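A Robotics Club Should Practice on Boring Tables

I help with a student club in Didotside. We meet on Friday in the late afternoon, and this year we have 18 members, more than our room likes. I am not a professional teacher. I am an engineer who stayed too long near students, and English is my third language, so please forgive me when a sentence walks in a strange direction.

My opinion is simple to say. Student clubs spend too much of the year on competitions and too little on the small things a hand does at home. Moving a vase. Setting a glass down. Taking hold of a tissue box and putting it where somebody wants it. I would give half of the club year to this kind of work, and I would let the students do it with their own hands, holding the grippers themselves, before they write any code.

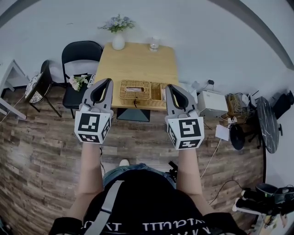

What the competition teaches

I don't want to be unfair. The Skiltisix cup, where our club goes every January, taught our students to solder, to plan and to sleep on a bus. The year we finished in place 61 was a happy year. But the arena is always the same arena. The blocks have the same size, the floor is painted, and the lines are where the rule book puts them. A student can learn the arena by heart, and then the robot has learned it too, and both of them are helpless in a kitchen.

I also noticed who does the work. In a competition team of six, two students drive and program, and the other four hold the laptop charger. I have watched this for several seasons and I did not find a cure inside the competition format. The pressure of the date pushes the best driver to the front every time.

What the table teaches

With hand-held grippers every student takes a turn. One person stands before the table with a gripper in each hand and must do the task using only two jaws on each side. It sounds easy. Then you try it, and you learn how much your fingers were doing without asking you.

Woven things are my favorite lesson. A basket surface has ridges, it gives a little when you press, and the good place to hold it depends on what you want to do next. A student who has held wicker between two pads for a minute will argue about grip force in a much more interesting way than a student who has read the chapter.
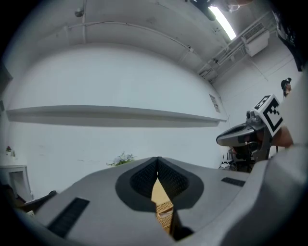
The argument is the part I value most. Should the left hand hold and the right hand work, or the opposite? Do you come from above or from the side? In our club these discussions go on while the shoes are already on and the parents are waiting outside. Shy members speak in them, which I rarely heard in the arena months.

There is a real objection, and a parent told it to me plainly. Repeating the same small task is dull. Our plan for the year is 1000 repetitions, divided between everybody, and yes, around the middle of an evening the faces become long. I think some dullness is honest preparation. Much of engineering is doing a thing again with one object moved a little to the left, and writing down that you moved it.

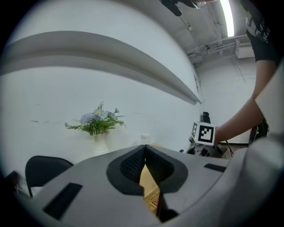
The second objection is money. A competition gives you a trophy, and a trophy helps when you ask for support. A table with flowers on it does not look like success on a poster. When we wrote to Soramico for a small grant, I had to rewrite our letter three times before it explained why we wanted flowers at all. I would ask the people who give money to visit a club on an ordinary evening, and not only on the day of the final.

I am not asking any club to leave the cup. Our students would never forgive me, and I like the bus too. I ask only that the calendar be divided more fairly, with the household tasks first, in autumn, when new members arrive and are still afraid to touch things.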